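11.40pm, July, kitchen table

Too tired to write properly but if I don't I'll lose it. Long day at the unit. Bus late from Hulme so I got in at ten past nine with wet socks and the hand already warmed up, somebody had been kind. Coffee machine still broken. Third week.

Target was 100 good reaches before we locked up. Got 89. So 11 short, and those go on tomorrow's pile, which was a full pile anyway.

The mornings go well and the afternoons don't, I'm sure of it now. Before lunch I'm fresh and the reaches come out smooth - lift, open, go forward, stop, back. After two o'clock I start rushing and you can see it on the playback, little jerks at the start, an overshoot, then me correcting. Cut 15 of them out of the after-lunch batch before they ever got to the count. Hated doing it. Some were fine really, just ugly.

Then had a long think on the stairs about wether ugly is bad. If the model only ever sees me being perfect it won't know what to do when it's a bit off. The old Pulesach set was all perfect ones, and what came out of it was lovely until it missed by a thumb's width and then it just sat there. Or went on pushing at nothing. So maybe keep the corrections? Keep the ones where I go wrong and get it back, bin the ones where I go wrong and stay wrong. Wrote that on the back of my hand in biro so I'd remember. Washed it off doing the dishes. Remembered anyway.

Labels another headache. Clelto want one line per reach, plain words, and I've been writing "move hand to wall" all week like a robot myself. Tried to vary it today. "Reach up to the bricks." "Bring the fingers near the wall and hold." "Go to the wall, don't touch." Ran out of ways by 10 in the morning, so that's an hour's worth of English I've got in me, apparently.

Glove is giving me a sore patch at the base of the thumb. Plaster under it tomorrow. Also recalibrate FIRST, before anything, not after the first batch like today. Little finger was reading half bent when mine was straight and I didn't spot it for ages. Had to redo the lot. Stupid.

Best bit was late on, the wall ones. Fingers up, stop short of the brick, hold. I'd got the hang of it by then and did a good run without swearing. 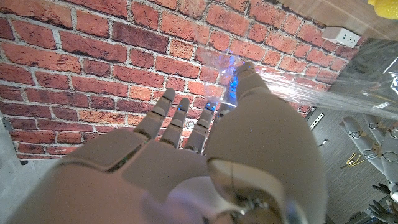
Message from Vutside came in while I was eating, saying they'd sooner have fewer reaches from more starting places than a great heap all from the same spot, and could I shift the start between takes, even by a hand's width, and did I mind. I don't mind. Wish they'd said on day one. Makes me wonder how much of this week is the same reach over and over with a diffrent label on it.

Replied yes, asked how far is too far. No answer yet.

So tomorrow - plaster, calibrate, new start place every take, keep the saves, bin the failures, do the 11. Take own coffee. Ring the dentist, keep forgetting.

Hand still feels like it's in the glove. Typing this mostly with the left. Bed.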